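Noratside Charging Network to Add Sites for Electric Vehicle Drivers in March

December 30, 2019
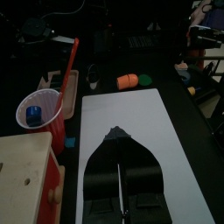 The Noratside office has confirmed that the next stage of its public charging program will open to members in March. The stage adds 104 charging points to the existing network, most of them at park-and-ride lots and shopping centers along the Valdovinos corridor. When the work is complete, members will have access to 235 points under a single account.

Members have asked for more charging capacity on the corridor since the first sites opened. Demand is heaviest in the late afternoon, when commuters returning to their cars compete for space with drivers who have stopped on longer trips. The new sites were chosen with both groups in mind. Park-and-ride locations will receive slower units suited to cars that stay all day, while the shopping center locations will receive fast chargers with a posted time limit.

Equipment for the fast-charging sites will be supplied by Hevik. Each unit will carry a cable for the connector types in common use among current electric cars, and adapters will not be provided on site. Drivers of older models should check their owner's manual before planning a trip that depends on one of the new locations. The slower units, supplied by Drovine, do not have a fixed cable. Members must bring their own, and the office advises keeping it in the trunk at all times.

Solange Pacheco, director of member services, said that the office had reviewed complaints about blocked spaces before settling the terms of use. "A charging space is of little value if a car remains in it for hours after the battery is full," she said. "We have set an idle fee that begins only after a reasonable grace period, and members will receive a message before it applies."

The idle fee will be charged at fast-charging sites only. It will not apply overnight or at park-and-ride lots, where drivers cannot be expected to return before the end of the working day. Members who have not registered a mobile number should do so through their account page, as messages cannot be sent to landlines.

Rates for electricity will remain at their present level until the new sites are in service. Any change after that date will be announced in this newsletter and posted at each location before it takes effect. Members on the annual plan will keep their current rate for the remainder of the plan year.

Cold weather continues to affect charging times across the network. A battery that has been parked outdoors overnight accepts power more slowly, and a stop that is brief in summer may take considerably longer in winter. Where the vehicle allows it, members are encouraged to warm the battery while driving to the charger and to heat the cabin while the car is still plugged in at home. Tire pressure also falls with the temperature and has a noticeable effect on range.

Two existing sites, Valdovinos North and Valdovinos Station, will close for 7 days each during the construction period so that their electrical supply can be upgraded. The closures will not overlap. Dates will appear on the account page and on signs at the entrances as soon as the utility has confirmed its schedule.

Questions about billing, lost access cards or the new terms of use may be directed to the member services desk during regular office hours. Faults at a charging point should be reported using the telephone number printed on the unit, together with the location code shown beneath it.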